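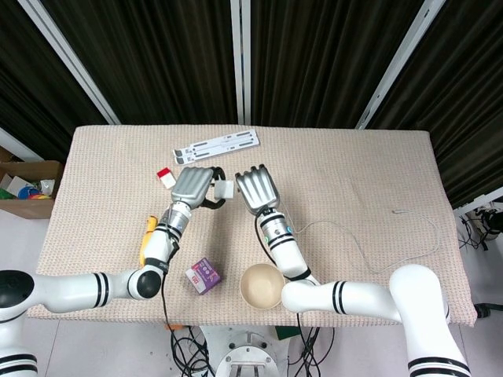

Prallby, 12 Sep 2022

Llevo 4 años evaluando proyectos de estudiantes y cada vez me cuesta más aplaudir. El del equipo Vakus, en el taller universitario de Prallby, es de los buenos: dos brazos blancos, manos plateadas de varios dedos, un mantel beige y un puñado de cosas corrientes que hay que coger y ordenar. La mano izquierda sujeta un bloquecito blanco. La otra, abierta, todavía no agarra nada.

¿Y qué aprende el alumno con eso? La convocatoria habla de «competencias del futuro», expresión que sirve para financiar cualquier cosa. El curso ha costado 3.000 euros en repuestos y 72 horas de taller. Buena parte de esas horas, según la memoria que entregó el propio equipo, se fue en calibrar y en repasar cables. Me parece lo más honrado del documento.

Ju-won Ahn, que tutela el grupo, sostiene que ahí está la formación – en pelearse con la máquina hasta entenderla. Puede ser. Pero la rúbrica del concurso no puntúa eso. Puntúa objetos colocados, y la memoria presume de 400 intentos sin decir cuántos salieron mal ni por qué.

Un club de robótica debería estar obligado a publicar sus fallos. En noviembre se reparten las ayudas del próximo curso y volveré a pedirlo por escrito, como el año pasado.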